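Lundstead Opens Its Seed Library, and the Shelves Are Already Moving

Last updated: October, 4:15 p.m.

Gardeners in Lundstead can now check out seeds the same way they check out a mystery novel. The new seed library opened this month on the ground floor of the Vadlow Building, and it's a wonderful thing to walk into – drawer after drawer of beans, squash, lettuce, marigolds and old tomato types that you just can't find on a store rack anymore!

The library started the month with 3,933 packets, all of them given by home growers in Lundstead and the farms along Hajji Creek. By the end of the opening week, 2,806 were still in the drawers. Garlic chives went first, then a speckled pole bean that has been grown along the creek for generations.

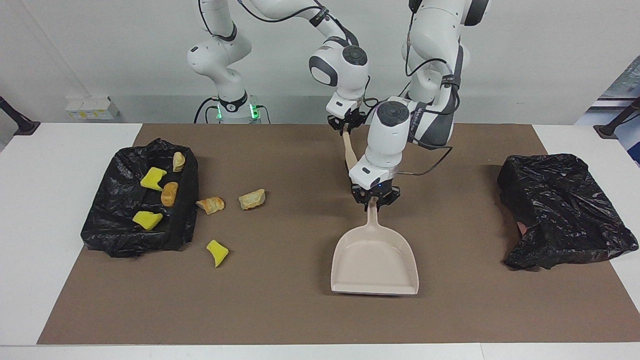 Do I have to bring seeds back?

Borrowers are asked to return a small envelope from their best plants at the end of the season, but there's no fine if the crop fails or the rabbits get it first.

Each person may take three packets per visit. A free card is all it takes to sign up, and kids can have their own (plenty already do). Packets are marked easy, medium or hard, depending on how tricky it is to save seed from the plant. Beans, peas and tomatoes are marked easy. Squash gets a hard rating, as it crosses with its neighbors so freely that next year's fruit can be a complete surprise.

Fall may seem like an odd time to open, but there's plenty to plant. Poppies, larkspur and bachelor's buttons can go in the ground now and will come up in spring, and spinach sown under a cover should get through all but the worst of a Lundstead winter. The drawer of hardy flowers by the door is well worth a look.

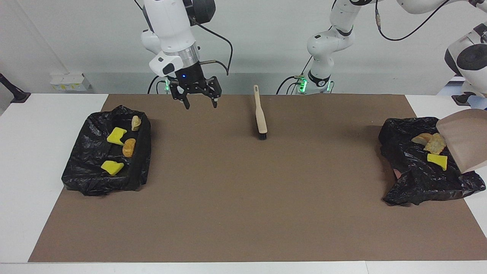
2 min read

Growers with seed to share can drop it off any afternoon before 5 p.m. It should be fully dry, in a paper envelope, with the plant's name and the year it was picked. Stories are welcome too, and the best of them are being copied onto the packets. One lettuce comes with a note on how it was carried over from a grandmother's yard in a coat pocket.

The Grulto Fund has put up $1,000 for a cool cabinet that will help the onion and parsnip seed last longer, and it should be in place before the first seed swap in January. Tables at the swap are free, and so is the soup.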